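Search this encyclopedia Go Advanced search

Teaching by demonstration (robotics)

Teaching by demonstration is a way of giving a robot a new task without writing the movements as a program. A person performs the task, either with the own hand, with a tool held in the hand, or by driving the robot from a distance, and the movements are recorded. From many such recordings the robot's controller is adjusted until it can produce similar movements by itself. The field is also called imitation learning, although some authors keep this second name only for the computing part.

Methods

Three methods are in common use. In the first, called hand guiding, the teacher takes hold of the robot arm and leads it through the work. The motors are made soft for this time, so that the arm follows with little force. Hand guiding is easy to learn, but the body of the teacher often stands between the camera and the objects, and heavy arms make the teacher tired.

In the second method, remote control, the teacher stays away from the arm and moves it with a joystick, a glove or a smaller copy of the arm. The recorded movement is one that the robot has really made, and therefore it needs no conversion. The weak side is the missing sense of touch. Beginners tend to press too hard or to close the fingers too early. At the Stumport workshop new teachers were asked to practise for 4 hours before any of their recordings was kept.

In the third method the teacher holds only the gripper, and no arm is present. A camera fixed to the tool sees nearly the same view as the robot will see later, and the path of the hand is calculated from the video. Such tools can be carried into flats, shops and schools, and the work can be done on an ordinary table among ordinary things. 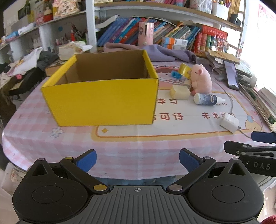 Mihret Bogale has objected that hand-held tools are praised too much for their speed. In her view a person with a free wrist makes turns which many arms cannot follow, and these recordings must then be thrown away. She would prefer fewer demonstrations, made slowly and with the limits of the arm in mind.

The objection is partly accepted. The Tumia project, which compared hand-held tools with remote control, collected 700 demonstrations of putting small household items into a box. After checking, 85 of them were removed, most often for movements outside the reach of the arm. The project's report, written by Desta Mersha and Shewit Alemayehu, still recommends the hand-held tool for simple picking and placing, and remote control for work where force is important, such as pushing a plug into a socket.

Quality of demonstrations

A good demonstration is calm and complete. The teacher should approach the object from a side where the camera can see it, close the fingers, wait a short moment, and only then lift. Long pauses are harmful, as the robot may learn to stop at the same place.

Variety is as important as number. If the box always stands at the same spot, the robot may learn the spot and ignore the box. Teachers at Vītola change the position of the objects after each recording and change the table cover and the lamp every 200 recordings. Mistakes which the teacher corrects, for example an item that slips and is taken again, are kept by some groups, because they show the robot how to recover.

Terms

The person who shows the task is called teacher, demonstrator or operator. One recording from start to end is an episode. The word "replay" means that the robot repeats one episode exactly, and it is used for testing, not as proof that something has been learnt.

See also: Hand guiding; Remote handling; Gripper

Categories: Robot control | Machine learning | Articles needing more sources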